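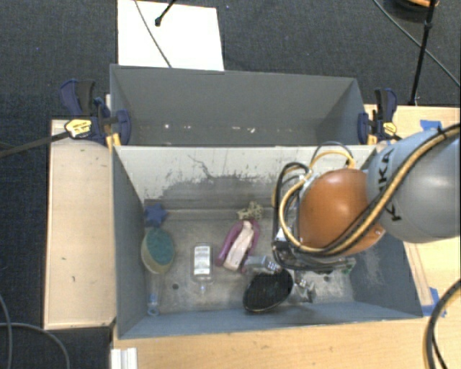

Dernière modification : 18 août 2024

Je me suis abonné au printemps aux paniers « anti-gaspi » de Plevum, ceux qui promettent de sauver les légumes moches et le portefeuille avec. Je viens de résilier. Fil un peu long, pas très aimable.

Le principe, pour ceux qui ont échappé aux pubs : on vous livre des fruits et légumes « refusés par la grande distribution » parce que trop petits, trop gros, tordus, tachés. Vous payez moins cher, le producteur est content, la planète aussi. Sur le papier je signe tout de suite. D'ailleurs j'ai signé.

Premier carton en mai. Des carottes, des poireaux, une salade, des pommes, un fenouil. Les carottes étaient droites. Je le précise parce que sur la brochure elles ont toutes deux jambes et l'air de danser.

Je sais, une carotte droite peut être « hors calibre » par la taille. J'ai vérifié. Elles étaient de la même taille que celles du primeur en bas de chez moi, catégorie I, affichée sur l'ardoise. Mon primeur n'a jamais prétendu sauver quoi que ce soit.

2 commentaires

Donc première question, toute bête : refusées par qui ? J'ai écrit au service client. Réponse d'un certain Lorne Dhillon, très poli : « Nos produits sont issus de lots n'ayant pas trouvé preneur dans les circuits classiques. »

Relisez la phrase. « N'ayant pas trouvé preneur », ça couvre le légume difforme, mais aussi le légume parfaitement normal qu'un grossiste a en trop ce matin-là. Ça s'appelle un invendu de gros, ça existe depuis qu'il y a des marchés, et ça se brade très bien sans appli.

J'ai relancé pour savoir quelle part venait directement de producteurs. Pas de chiffre. On m'a renvoyé vers une page « Nos engagements » où il y a beaucoup de mains pleines de terre et une dame qui rit avec un chou.

Autre chose qui me chiffonne : l'idée que les légumes moches partent à la benne. Certains, oui, et c'est désolant. Mais une bonne partie finit en soupe, en jus, en compote, en frites, ou dans la mangeoire d'une vache. La purée en sachet ne demande pas aux pommes de terre d'être photogéniques.

Tanveer Hayat, qui fait du maraîchage et que je tanne avec mes questions depuis le début de l'été, me l'a résumé au téléphone : « Moi ce que je jette, c'est ce que je n'ai pas le temps de ramasser. » Le calibre, chez lui, arrive loin derrière la main-d'œuvre et le prix d'achat.

C'est un seul maraîcher, je ne vais pas en faire une étude. Mais ce n'est pas non plus le récit qu'on me vend sur le carton.

Parlons du prix, puisque c'est l'autre moitié de la promesse. « Jusqu'à moitié prix. » J'adore « jusqu'à ». Avec « jusqu'à », moi aussi je cours jusqu'à très vite.

Moitié prix par rapport à quoi ? En bas de page, en gris clair : par rapport au « prix moyen constaté en magasin bio ». Sauf que mon panier n'était pas bio. Enfin, il contenait « une sélection bio selon arrivage », et selon l'arrivage, c'était souvent le citron.

J'ai comparé avec mon marché, au poids, en gardant les tickets. Certaines semaines Plevum gagnait un peu. D'autres semaines le marché gagnait, et nettement quand on ajoutait la livraison. Je vous passe le tableau, il est moche aussi.

Les sachets, tiens. 500 g de carottes annoncés sur la fiche, et la petite mention « poids indicatif ». Deux fois il en manquait assez pour que ça se voie à l'œil. Je n'accuse personne de tricher, une carotte ne se coupe pas au gramme. Je note que l'erreur n'est jamais tombée dans l'autre sens chez moi.

15 partages

Et puis il y a le gaspillage à la maison, dont le site ne dit pas un mot. Quand j'achète au marché, je prends ce que je vais cuisiner. Quand le carton arrive, j'ai un céleri-rave. Je n'ai rien contre le céleri-rave. Je n'en voulais simplement pas, en plein été, avec trente-cinq degrés dans la cuisine.

Le premier est passé en rémoulade. Le suivant a attendu. Vous connaissez la suite, elle se passe au fond du bac à légumes. Un légume sauvé qui meurt chez moi, je ne suis pas sûr qu'il compte comme sauvé, mais dans leur compteur il compte.

Parce qu'il y a un compteur ! Dans l'appli. « Vous avez sauvé tant de kilos. » Il additionne tout ce qui est livré. Il n'a aucune idée de ce que j'en fais. Je pourrais ouvrir le carton directement au-dessus du compost et recevoir mes félicitations.

J'ai même eu un badge, une petite aubergine avec une cape. J'ai passé l'âge, je crois.

Iqra Bajwa me répond en privé que pour elle ça marche très bien : famille nombreuse, pas de marché à proximité, elle cuisine tout, elle congèle le reste. Je la crois volontiers. Si le supermarché de la zone commerciale est votre seule option, le carton est peut-être une bonne affaire. Je parle de mon cas et de la publicité.

Elle m'a aussi conseillé d'essayer Hodari, le concurrent. Je suis allé lire leurs conditions. On peut choisir le contenu, ce qui règle le problème du céleri. Mais si l'on choisit exactement ce que l'on veut, dans la quantité qu'on veut, à un prix proche de celui du marché... on a inventé l'épicerie en ligne.

Même vocabulaire d'ailleurs : rescapés, oubliés, mal-aimés. On dirait un refuge pour chiens. Je veux bien m'attendrir sur beaucoup de choses, mais j'ai un peu de mal avec un navet.

Ce qui m'agace vraiment dans cette histoire, c'est qui on désigne comme coupable. Le consommateur, ce capricieux, qui ne veut que du lisse. Je passe pas mal de temps devant des étals et je vois surtout des gens qui regardent le prix, puis si c'est mou.

Les cahiers des charges, les palettes bien carrées, les promos décidées des semaines à l'avance, la commande annulée au dernier moment, ça se joue bien avant que j'arrive avec mon cabas. Me faire racheter mes fautes par abonnement, c'est habile.

On va me dire : « c'est toujours mieux que rien. » Peut-être. Ça dépend de ce que le « rien » aurait donné. Si le poireau partait à la soupe et qu'il part chez moi, emballé, en camionnette, jusqu'à ma porte, je demande à voir le calcul. Je l'ai demandé, justement. Je l'attends toujours.

2 commentaires

Mise à jour pour Gualtiero Santoro, qui me reproche de tirer sur les gentils : je ne pense pas que ce soient des escrocs. Les légumes étaient bons, frais la plupart du temps, le livreur aimable, et les abricots de juillet, franchement, excellents. J'ai fait de la confiture, il m'en reste.

Mais « de bons légumes à un prix correct, livrés » et « une action contre le gaspillage alimentaire », ce sont deux produits. Le premier, je l'ai reçu. Pour le second j'ai un badge.

La résiliation maintenant, pour ceux qui voudraient en sortir. Pas de bouton dans l'appli. Il y a « mettre en pause », en vert, énorme. Pour partir il faut passer par l'aide, puis « autre demande », puis un formulaire où l'on vous demande pourquoi vous abandonnez les producteurs. C'est à peu près formulé comme ça.

Ensuite, préavis de quinze jours, pendant lequel un dernier carton part quand même. Il contenait un céleri-rave.

Quelqu'un demande ce que je fais à la place. Rien d'héroïque : le marché en fin de matinée, quand les vendeurs n'ont pas envie de remballer. Il y a des cagettes de tomates fendues à prix cassé, à cuire le jour même. Il faut y être et avoir une grande casserole – je sais que tout le monde n'a pas ses matinées.

Et pour ceux qui ont un jardin ou un voisin qui en a un, les courgettes d'août se chargent du reste. On m'en a encore posé devant la porte hier. Celles-là sont vraiment hors calibre, on dirait des rames.

Fahad Ghauri me signale que Plevum a changé sa page ces derniers temps : « refusés par la grande distribution » serait devenu « souvent écartés des rayons ». Je suis allé voir, c'est exact. « Souvent ». J'ai gardé l'ancienne brochure, si quelqu'un la veut.

Si quelqu'un de chez eux lit ceci, ma question n'a pas bougé depuis le printemps : quelle part des cartons vient directement des fermes, et où partaient ces légumes avant ? Je publierai la réponse ici, sans commentaire, même si elle me donne tort.

En attendant je prends toutes vos recettes de céleri-rave. Pas de rémoulade, merci.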